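Module notes > Food and Evidence > Week 2

Posted in March by Margus Sakalauskas

Reading kitchen advice sceptically

Most of what people believe about cooking was handed to them by someone who never tested it. Some of it is right anyway, which makes the subject awkward to teach. For this session I want you to take one everyday claim and ask what would have to be measured before you repeated it to anybody else.

Start with the old one about wooden boards. For years households were told to throw them out and buy plastic. Then came the opposite story, that wood kills germs by itself and plastic harbours them. Both versions travel well because they are short. Neither tells you how worn the board was, how it was washed or what had been cut on it, and a claim with those three things missing is close to useless.
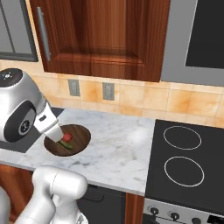 The same goes for tomatoes and the fridge. "Never chill a tomato" is repeated as if it were a law. Chilled for how long? Ripe or unripe when it went in? Eaten straight from the shelf or left out first? Nayara Tavares's handout (Damasceno reader, section 2) goes through the usual sources, and I would ask you to notice how many of them cite each other.

Then there is the survey in the Lanham pack. It has 465 replies, and people tend to wave that number about. It asked cooks which tomatoes they thought tasted better at home. They knew which were which. I don't doubt that they answered truthfully – I doubt that the answers are about flavour. A large sample does nothing for a leading question.

Terms to know: blinding, control, confounding, self-report. You will find definitions in Badell. His chapter on taste panels is good, his chapter on nutrition much less so, and I'd skip it.

For the seminar, bring one claim from a packet, a recipe or a relative. Write down what was compared with what. If you can't fill in the second half of that sentence, say so and stop there. Please don't bring anything about searing and juices, as we did it to death last year.

Related notes
Starkov on folk remedies: a short guide
How to read a taste panel
Sample size and what it can't fix
Week 1: Who says so?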